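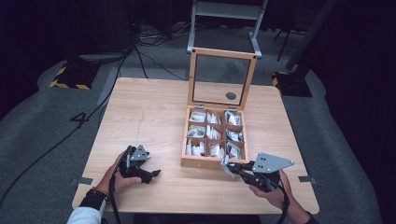 A wooden box with nine compartments, open on the table.

Nayara Barros has run the Stilus mining pool for long enough to have seen three rounds of hardware go out of date. Her pool is small, with 177 active miners when we spoke, most of them running a few cards at home. We talked about payouts, and why she has decided to change how hers are worked out.

Until now Stilus has paid by share, at a fixed rate, whether or not the pool finds a block. Miners like that. The operator carries the risk.

"In November we went 13 days without a block," she says. "I was still paying everyone every night. The reserve was meant to cover bad luck, and it did, but only just. I didn't want to do that a second time."

The new scheme, called Amilus, pays out only when a block is found and looks back over a window of recent shares. Miners who have been connected throughout the window get their full portion. Those who turn up just after a block and leave again get less than they would elsewhere.

Barros does not think this will suit everyone. "If you switch your machine on for two hours in the evening, your income will jump about. Some weeks will look poor. Over a year it should come out slightly ahead of what you get now, as the fee is going down."

She tested the method on old records before telling anybody. The run covered 1451 rounds, and she checked the totals by hand where the two methods disagreed most.
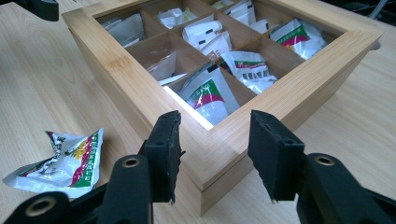 The largest gaps came from miners who dropped off for a few minutes and reconnected under a new worker name. The old software treated them as new arrivals. "That was my bug, and it had been there since the start," she says. "With fixed pay it made no difference, so it never showed up. With a window it matters a lot." Shares are now tied to the payout address.

The server code is a fork of Dantas, which she says is well written but thinly documented. She moved the database to a separate machine at Anlow, the hosting firm she already used for backups. Payout runs that used to take several minutes now finish in 13 seconds.

I asked whether she had thought about closing the pool and sending people to a bigger one. "Every winter," she says. "But the big ones have a minimum payout that some of my people would need months to reach. Mine is low and I'd like to keep it low."

The switch is set for 2026-07-12. Balances earned under the old scheme will be paid in full that night, including those below the minimum, and miners do not need to change any settings.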